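Leçons de maintien pour machines maladroites

Chez Pundance, on apprend à des robots à se servir de leurs mains. Pour l'instant, ce sont surtout des humains qui se servent des leurs, du matin au soir, devant un tableau blanc.

Publié le 15/11/2019

L'avenir de l'industrie se trouve au fond d'un couloir de Mellance, après la photocopieuse, derrière une porte en verre dépoli. On m'avait promis un centre d'acquisition, et j'avais imaginé des ingénieurs en chaussons antistatiques. On m'a fait entrer dans une pièce au parquet brun où quelqu'un, une pince dans chaque main, avançait vers un tableau avec la gravité d'un témoin de mariage portant les alliances.

Je suis restée une bonne partie de la matinée à regarder ces mains-là. Elles s'approchaient, hésitaient, touchaient, reculaient. Puis une voix disait « bonne », et tout recommençait. « Bonne », dans le vocabulaire local, signifie que la démonstration est exploitable. Une démonstration dure à peine le temps de se gratter le nez, geste formellement proscrit tant que l'enregistrement tourne.

Le principe tient en peu de mots. Un bras robotique à qui l'on voudrait confier des tâches banales (prendre, poser, pousser, effacer) ne sait rien faire de tel. On peut lui écrire un programme pour chaque geste, ce qui fonctionne très bien jusqu'au moment où l'on déplace la table. On peut aussi lui montrer. Il faut alors lui montrer beaucoup, sous tous les angles, avec une pince qui ressemble à la sienne, et consigner chaque fois ce que la main a fait et ce que l'œil voyait pendant ce temps-là. Des montagnes d'exemples entrent d'un côté, un système d'apprentissage les digère, et de l'autre côté sort, si tout va bien, un robot capable d'aller mettre le doigt sur une pastille verte.

La pastille verte est la grande affaire de l'automne. Elle se trouve sur une feuille de papier, laquelle est scotchée au tableau. Je signale à ceux qui trouveraient l'objectif modeste que leur premier mot n'était probablement pas « anticonstitutionnellement ».
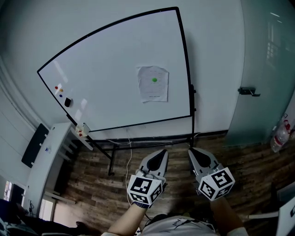
Un lecteur nous écrivait pourtant, après notre dossier de rentrée, qu'il ne comprenait pas l'intérêt de faire travailler des gens à imiter des robots pour que les robots puissent imiter des gens, et qu'à ce compte-là autant embaucher directement les gens. J'ai gardé sa lettre dans mon sac toute la journée. Je l'ai lue à voix haute à la pause, devant la machine à café. Il y a eu un silence, puis quelqu'un a demandé s'il restait du sucre.

La question est bonne, cela dit, et elle revient dans l'équipe plus souvent que la plaquette de Pundance ne le laisse supposer. La réponse officielle est que les gens se fatiguent, se trompent et veulent rentrer chez eux, trois défauts que la collecte met d'ailleurs en évidence avec une belle régularité. La réponse officieuse est que le client paie. Le client s'appelle Redby, il équipe des ateliers, et il aimerait que ses bras articulés cessent de s'arrêter net dès qu'un objet se présente de travers. Dans un atelier, les objets se présentent toujours de travers.

L'art difficile de mal faire

J'ai voulu essayer. On m'a mis les pinces en main, ajusté une casquette un peu grande, et l'on m'a expliqué que j'avais désormais des doigts à deux branches. Ce n'est pas désagréable. On se sent vaguement crustacé. Au bout de quelques minutes, la difficulté apparaît : la pince est légère, mais elle n'a aucun sens du toucher, et l'on découvre à quel point on comptait sur ses phalanges pour savoir où s'arrête le monde.

Chaque pince porte derrière ses doigts un cube blanc couvert de motifs noirs, qui permet de retrouver sa position dans l'espace. Il faut donc veiller à ne pas le masquer, ce qui suppose de tenir ses coudes à l'écart et de renoncer à toute élégance. Mes premières tentatives ont été jugées trop rapides. Les suivantes, trop lentes. Vint ensuite une série que l'on me présenta comme « trop propre », et j'ai cru à un compliment.

C'en était l'inverse. Un système nourri de gestes parfaits ne sait pas quoi faire le jour où son propre geste ne l'est pas. Il dévie d'un rien, se retrouve dans une situation que ses maîtres ne lui ont jamais montrée, improvise, et va embrasser le mur. On demande donc aux opérateurs de rater de temps en temps, puis de se rattraper : arriver à côté de la cible, s'en apercevoir, corriger. Il faut rater avec naturel. Un raté trop joué se remarque, paraît-il, autant qu'un mauvais figurant qui meurt au théâtre.

La consigne a produit des débats dont je n'ai pas saisi toutes les finesses. À partir de quel écart un raté cesse-t-il d'être instructif pour devenir simplement un raté ? Peut-on rater deux fois de suite ? L'opératrice qui m'encadrait soutenait que oui, puisque cela lui arrivait. Le protocole, lui, répond par un tableau à double entrée que tout le monde cite et que je n'ai jamais réussi à me faire montrer.

Matar, ou le contrôleur des travaux finis

Les démonstrations partent ensuite dans Matar, le logiciel maison, dont la fonction est de faire le tri et dont le caractère est de ne pas justifier ses décisions. Matar écarte les séquences où un marqueur disparaît trop longtemps, celles où les flux ne sont plus synchronisés, celles où la trajectoire lui semble douteuse. Le matin de ma visite, il en avait refusé 131 sur une même série. La série avait été tournée la veille et tout le monde s'en disait assez content.

On a cherché. On a soupçonné le soleil, qui se reflète volontiers sur un tableau blanc quand il passe par la fenêtre. On a soupçonné un câble. On a soupçonné, avec davantage de conviction, la personne absente ce jour-là. Le coupable était un réglage d'horloge, modifié en septembre pour résoudre un autre problème, que plus personne ne se rappelait avoir eu. Les séquences étaient bonnes, Matar avait tort, et il a fallu le lui faire admettre une ligne de configuration après l'autre.

L'épisode m'a paru plus instructif que la plaquette. On parle volontiers de ces systèmes comme s'ils apprenaient seuls, la nuit, dans une cave bien ventilée. La part visible du travail ressemble plutôt à de l'intendance : vérifier que la feuille n'a pas bougé, qu'elle a bougé si elle devait bouger, que la pince gauche n'a pas été prise pour la droite, que l'on n'a pas oublié de lancer l'enregistrement. Cette dernière erreur a un nom dans l'équipe, que la rédaction m'a prié de ne pas reproduire. 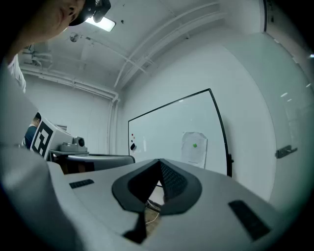 Temps de lecture restant : 2 min

L'après-midi, on change de décor, si l'on peut appeler ainsi le fait de déplacer une feuille. La variété est l'obsession du métier. Un robot qui n'a vu la pastille verte qu'à un seul endroit en conclut que les pastilles vertes vivent là, et s'y rendra fidèlement même quand il n'y aura plus de pastille, un peu comme ces retraités qui continuent d'aller prendre leur train. On décale donc, on incline, on recommence plus haut, on demande à quelqu'un de plus petit de prendre le relais. Les stores, ouverts ou fermés, font l'objet d'un planning.

L'objectif est de 500 démonstrations retenues pour chaque variante de la tâche. Retenues, c'est-à-dire après le passage de Matar, nuance que les nouveaux découvrent en fin de première journée, au moment de demander s'ils peuvent y aller.

Qui sont-ils, ces nouveaux ? Des étudiants, des intermittents entre deux contrats, un ancien horloger que tout le monde jalouse et dont les gestes, d'une régularité effrayante, finissent régulièrement dans la catégorie « trop propre ». On les paie à l'heure et jamais à la pièce. Pundance a essayé l'autre formule et obtenu une quantité admirable de gestes bâclés, que le système a appris avec enthousiasme. Pendant toute une période, m'a-t-on raconté, le bras d'essai avait contracté une façon de lâcher les objets un peu avant l'arrivée qui rappelait énormément les veilles de week-end.

Car le bras d'essai existe, dans une autre salle, et j'ai eu le droit de le voir à l'œuvre. Il s'est approché de sa feuille. Il a marqué un temps, exactement ce petit temps que j'avais vu toute la matinée chez les humains, cette seconde de scrupule avant le contact. J'ai demandé à quoi il lui servait. À rien, m'a-t-on répondu. Il l'a pris dans les exemples, avec le reste. On pourrait le lui enlever, il y a une demande en ce sens de la part de Redby, qui compte les secondes. L'équipe traîne un peu les pieds.

Puis il a touché la pastille, ou plus exactement son voisinage immédiat, et il s'est corrigé. Dans mon dos, quelqu'un a soufflé « bonne » par réflexe. L'opératrice du matin m'a assuré reconnaître dans la correction sa manière à elle de tourner le poignet. Un collègue a revendiqué le même poignet. Ils en discutaient encore quand j'ai cherché mon manteau.

J'ai relu la lettre de notre lecteur en attendant le bus. Je lui dois une réponse et je n'en ai que la moitié. Les gens que j'ai vus ne m'ont paru ni remplacés ni près de l'être : il en faut davantage qu'au printemps, Pundance recrute, et une deuxième salle ouvrira dès que l'on se sera mis d'accord sur l'emplacement du tableau. Quant à savoir ce que deviendront ces emplois une fois que les bras auront assez d'exemples, j'ai posé la question à plusieurs reprises. On m'a chaque fois expliqué qu'après la pastille verte, il y aurait les poignées de porte. Ensuite viendraient les tiroirs. Quelqu'un a parlé de chaussettes à plier, et un autre lui a demandé de ne pas porter malheur à tout le monde.

Le soir même, chez moi, j'ai posé mes clés à côté du vide-poches. Je les ai reprises et je les ai mises dedans.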